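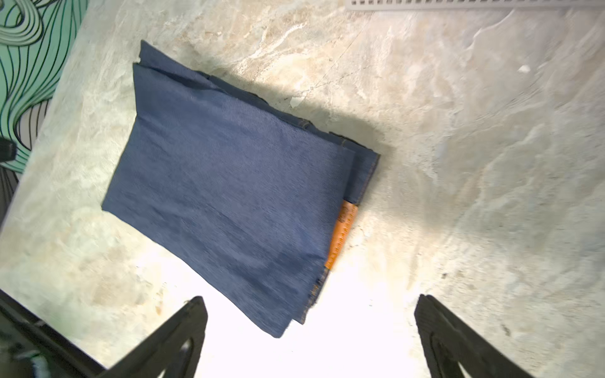
Figure 2.1 Blue denim, folded. The diagonal texture is the twill weave.

Chapter 2
Why Cloth Has a Direction

In this chapter
Warp, weft, and who does the hard work
Plain weave and twill
Yarn dyeing and piece dyeing
Bias, grain, and the pants that twist
Reading a swatch card

I failed my first fabric exam because of a shirt. My instructor, Buppha Thongdee, handed me a scrap the size of a playing card and asked which way was up. I thought it was a trick (it's cloth, it doesn't have an up!), so I wrote "either" and handed it back. She gave me zero points and a magnifying glass. I still have the magnifying glass, and most of this chapter is what I should have written.

Start with the loom. A woven cloth has two sets of yarns crossing at right angles. The warp runs the length of the cloth and gets stretched tight on the loom before any weaving happens. The weft goes back and forth across it. Warp yarns take a beating: they're held under tension, lifted and dropped over and over, and scraped by the reed every time a new row gets pushed into place. So mills usually pick stronger yarn for the warp and give it a bit more twist, and then they often coat it with a starchy paste called size to help it survive. Weft yarns have an easier life and can be softer, fluffier, or cheaper.

You can feel the difference. Take any woven shirt and tug it along its length, then across its width. The second tug usually gives a little more. Now tug it corner to corner and watch the whole thing stretch like taffy. That diagonal is called the bias, and we'll spend a good chunk of Chapter 5 on what dressmakers do with it.

Plain weave and twill

In a plain weave, each weft yarn goes over one warp yarn and under the next, and the row after does the opposite. Bedsheets, bandannas, a lot of dress shirts. It's a checkerboard, and it looks pretty much the same from the front as from the back.

Twill takes that checkerboard and shoves it sideways. Say the weft goes under three warp yarns and over one. On the next row it does the same thing, but starting one yarn over. Keep going and those steps line up into a slanted ridge, the twill line. Since most of the warp now sits on the front and most of the weft sits on the back, the two faces stop matching. Denim is the one everybody knows. In classic blue jeans the warp is dyed with indigo before weaving and the weft is left undyed, so the outside comes out blue and the inside comes out pale. Go turn up a cuff and check, I'll wait.

That's an example of yarn dyeing, where the color goes on before the loom. In piece dyeing the cloth is woven first and colored afterward, and both faces usually take the same shade. A solid color alone won't tell you which one you're holding. You need to pull a yarn out of the edge and look at it.

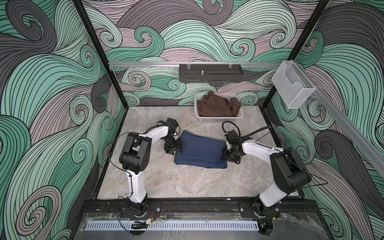

Figure 2.2 Navy cloth, folded. Color by itself doesn't identify a weave.

The swatch room at Hemov

My favorite place to learn this stuff was the swatch room at the old Hemov mill, where I spent a summer re-gluing samples. The collection had 2,597 cards, and plenty of them were labeled only with a nickname. One whole drawer said "Kindau, good blue." Another said "Assunção, NOT for pants," underlined twice. I never found out what had happened with the pants.

Kamrul Patwary ran the room, and he taught me to start from the selvage, the finished edge that runs along both sides of the cloth. The warp always runs parallel to it. If your scrap has a selvage, half your work is done. If it doesn't, you fall back on the tug test, the twist of the yarns, and the faint evenly spaced marks the reed sometimes leaves behind, which run with the warp.

He also kept a shelf of twisted jeans legs. Twill pulls a little harder along its diagonal than against it, and after washing, a leg can start creeping around toward the shin. Kamrul had one pair he'd put through 50 washes, and the outside seam had wandered right onto the front of the knee. Mills can fight this by skewing the cloth in finishing, before it's cut.

Before you read on

Set aside 30 minutes and find three woven things you own. Knits don't count, so leave the T-shirts in the drawer. For each one, write down the weave, your guess at the warp direction, and whether the front and back match. If you see a slanted line, note which way it climbs as you look at the front: up to the right or up to the left. A cheap magnifier is plenty (my class uses the Diditz folding one, and it lives in a coat pocket just fine).

Keep your notes. We'll come back to them in Section 2.3, when we start drawing weaves on graph paper.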